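3. Storage Bins and Their Condition

The group examined the gray bins used for small parts at the Hindell workshop. Each bin was to be emptied, wiped and refilled by item type. Obaidul Hettiarachchi kept the written record.

Wear was noted on the inner surfaces – mainly scuffs and scratch marks near the back wall, with paler smudges on the floor.

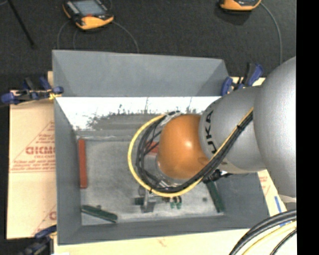
4. Recommendations

Green pieces should be stored separately. Bins with worn floors should be reviewed again after 100 days of use.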